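Chapter 19
Setting Up and Maintaining a Two-Arm Cell

19.1 Scope

The chapter covers mounting, cable routing and routine inspection of a bench cell with two small arms facing a shared work surface. The worked case is the Clultdale cell, which is used for handling flat, flexible material. Readers should have completed the exercises on joint zeroing before starting.

Each arm is bolted to its own base plate, and each plate is fixed to the front rail. The plates are set first and the arms added afterwards. If a plate is moved, the zero position of both arms must be checked again, as the two share one coordinate origin.

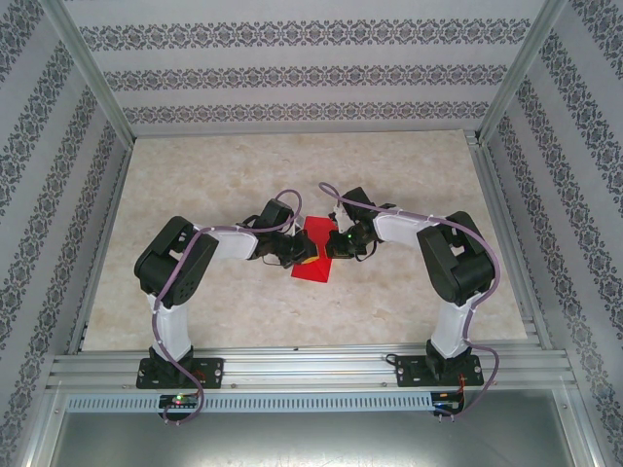 Figure 19.1 The Clultdale cell with both grippers at a folded red workpiece. Cables run along the arms to the base.

Cable routing causes more stoppages than any other part of the set-up. A cable that is too short pulls at its connector when the wrist turns; one that is too long catches on the elbow. Leave a free loop at the wrist and a second at the base, then move each joint slowly through its full range with the drive current limited.

Inspect the cables every 25 hours of running. Look for flattened sleeves, rubbed patches at the elbow and loose connectors at the boards. Switch off the supply before touching any connector. Record the result on the cell sheet, form 418.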